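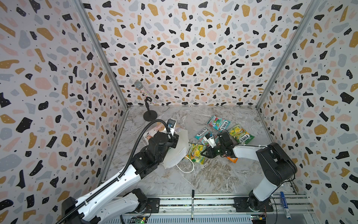 2 min read

Sarness Opens Its Pattern Library to the Public in Stutavholm

STUTAVHOLM – Sarness, the family-run maker of printed wall coverings, will open the doors of its pattern library this April, and everyone who has ever stood in a hallway wondering what to do with it is warmly invited to come and browse.

The library holds 3,276 designs, from tiny kitchen florals to big, cheerful stone prints, and until now only trade customers could leaf through them. Visitors may take home up to 26 paper samples each, free of charge, and stay as long as they like.
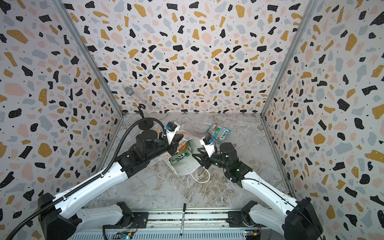 "My father kept every sample book he ever printed, including the ones my mother begged him to throw out," said Evaristo Bellini, managing director of Sarness. "We have had such fun getting them back on the shelves, and I hope people will come and argue about colors with us over a cup of coffee."

Of the designs in the library, 3,135 can still be printed to order at the company's Stumov works, with no minimum length.
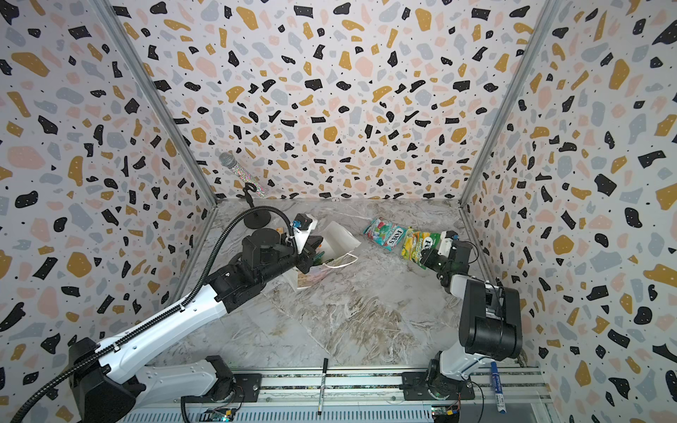 Terrazzo-patterned panels with a marble-look surface.

Head of design Bohumila Procházka will be on hand every Saturday to help with measuring, matching and the tricky business of chimney breasts. Bring a photo of your room, and a cushion too if you can carry one!

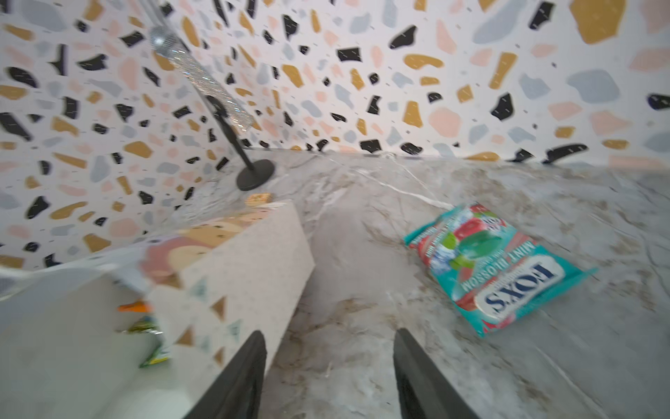 COMMUNITY

Sarness is also giving 100 rolls of wall covering to the Woldemariam neighborhood center, where the reading room and the long upstairs corridor will be papered before summer. Residents are choosing the patterns themselves, and the ballot sheets are at the front desk.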